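Itinerary notebook - Lalar and Cendora loop, third draft
April, 7:40 am, coffee not yet working
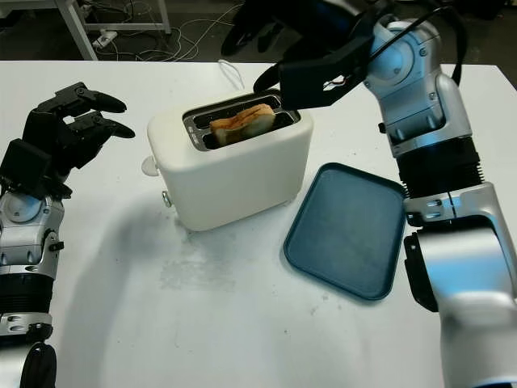
Carrying on from yesterday's mess. The drive from Lalar up to Cendora is 188 km and the old brochure says "a pleasant three hours." Pleasant it may be. Timed it with the minibus and got four and a half, one fuel stop included, no photo stops. Our guests will want photo stops. Changed the draft to five hours and moved lunch to the road.

Lunch: the place at the McKinnon junction can seat 30 if they open the back terrace, and they will open it if we call the day before. Wrote "call the day before" on the driver sheet in red. It was already there in blue.

Boat ride at Cendora. Two sailings, morning and late afternoon. The morning one has the birds, the late one has the school groups. Put us on the morning one. This means leaving the hotel at 6:15, so breakfast has to be packed boxes. The hotel's idea of a packed box is one banana and a great deal of napkin. Asked for eggs. Will ask again.

Camera fee at the fort is now 200 per camera, up from 100. Phones count as cameras this season, unless the man at the window is on his own phone, in which case they don't. Budget for all of them and mark the fee as not included, same as entrance tickets.

Ider night: still two options. The lake lodge is prettier and has a generator that goes off at ten. The town hotel has hot water and a view of the bus stand. Draft two said lodge, draft three says town hotel, my own preference changes with the weather.

To do:
- new driver sheet, with five hours on it
- confirm terrace
- eggs
- ask whether the Ider road is still closed after dark, and get it in writing this time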